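Open Day at the Doucette Hall Robotics Laboratory: Frequently Asked Questions

The Sarnik Institute will open its robotics laboratory in Doucette Hall to the public in April. The answers on this page cover the questions most often sent to the visits office. Registered guests will also receive a confirmation message with their group time and entrance details.

General information

Who may attend?
The open day is intended for members of the public with an interest in automation, including students, parents, teachers and local employers. No technical background is required. Guests under the age of 14 must be accompanied by an adult at all times.

Is there a charge for admission?
Admission is free. Registration is required for every guest, including children, and may be completed through the visits office.

How many places are available?
The laboratory can receive 100 guests over the course of the day. Once all places have been taken, further requests are placed on a waiting list and answered in the order received.

What if I need to cancel?
Please notify the visits office at least 72 hours before your visit so that your place can be offered to another guest. Group leaders may change the names on a booking up to the same deadline.

Arrival and access

When should I arrive?
The first group is admitted at 10 a.m. and the last at 3 p.m. Guests should report to the front desk in Doucette Hall 15 minutes before their group time. Late arrivals will be placed with a later group where space allows.

Is parking available?
Visitor parking is located in the Rumham Street lot, a short walk from the main entrance. Accessible spaces are directly beside the building and may be reserved at registration.

Is the laboratory accessible to wheelchair users?
Yes. The entrance, elevator and demonstration room are step-free. Guests who need seating, captioned material or other arrangements should state this when they register.

What may I bring inside?
Small bags are permitted. Food, drinks and large backpacks must be left in the cloakroom on the ground floor. Loose scarves and long necklaces should be removed or tucked in before entering the demonstration room.

The demonstrations

What will guests see?
Each group attends a short introduction by Sombat Prasertsri, head of the laboratory, followed by a live demonstration at the Ilari workstation. The complete visit lasts roughly 2 hours, including time for questions.

What is the Ilari workstation?
Ilari is the laboratory's name for its tabletop station for handling small objects. It is used in teaching and in research on how a robot arm can be guided to pick up an item and set it down at a marked place. The work is basic by factory standards, but it allows guests to follow each step at close range.

What does the block exercise involve?
The exercise uses colored blocks and a square marked on the table in black tape. The operator directs the arm toward a block, closes the two fingers of the gripper on it, and moves it to a new position. The order of moves differs from group to group, and guests may suggest the next one.

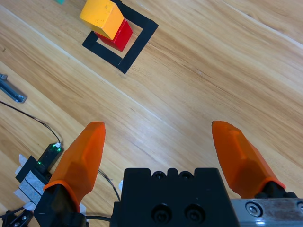 The gripper at the Ilari workstation with its fingers open; a yellow-orange block and a red block rest at the taped square.

Does the robot work on its own?
Both modes are shown. In the first part, the operator controls the arm directly. In the second, the arm runs a stored program while the operator stands by at the stop button. Kamonchanok Intarasuk, who supervises the teaching program, explains the differences between the two.

Does the robot ever drop or miss a block?
Yes. Missed grasps occur in ordinary laboratory work and may occur during the demonstration. The operator will pause, reset the blocks and continue.

May guests operate the robot?
A limited number of guests in each group may try the hand controller under supervision. Operators are chosen by the staff on the day, and participants must be at least 14 years old. Turns cannot be reserved.

How close may guests stand?
Guests must remain behind the yellow floor line while the arm is powered. Hands may not be placed on the table at any time unless a member of staff gives permission.

Photography and further questions

May I take photographs?
Photographs for personal use are welcome. Flash, tripods and live streaming are not permitted. Please ask before photographing other guests.

Can a school arrange a separate visit?
Yes. Teachers should write to the visits office with the size of the group, the grade level and any preferred times. Separate school visits follow the same program and safety rules as the open day.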